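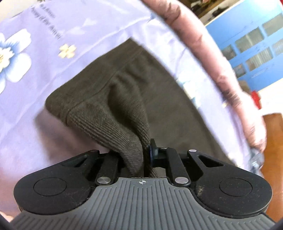
Mar 8, 2021
By Ratree Chuensuk and Miłosz Mazurek
2 comments | 100 shares

4. Changes in the Work of Garment Handlers

The second part of the study concerns the laundry floor at Szewczyk, where folding was done entirely by hand until November. Under the Forkurura program, staff who had worked as folders were asked to spend part of each shift showing the folding task with a hand-held gripper, so that the movements could later be used to train an automated station. The change affected the pace of the work more than its content. A worker who would normally gather a sleeve or leg with all the fingers of one hand has to take it up between two fingers of a tool, and the cloth responds differently. In Figure 2 a dark knit garment is held in this way over a flowered sheet, drawn into a narrow, twisted fold at the jaws while the rest of it spreads out to the right. Folders described this bunching as the main difficulty of the first weeks, as a fold that starts out twisted must usually be released and taken again.

Figure 2. Knit garment gripped during a folding demonstration.

Management had set a target of 4,000 demonstrations for the period and expected each worker to complete the same share. In practice the shares were uneven. Older employees, who had the most skill with heavy knits, were often the slowest with the tool, and several reported that their experience seemed to count for less than before. Younger employees adapted sooner but asked more often what would happen to their positions once the target was met. The written notice given to staff did not address this question – a gap that supervisors also raised in their interviews.

Pay was a further source of concern. Folders at Szewczyk had received a bonus for each 1,000 pieces finished, and time spent on demonstrations did not count toward it until the rule was revised. At Jimley, the second site, demonstration hours were paid at a fixed rate from the start, and fewer complaints were recorded. The two sites used the same Drinder training materials, which suggests that the difference lay in the pay rules and in how early they were explained.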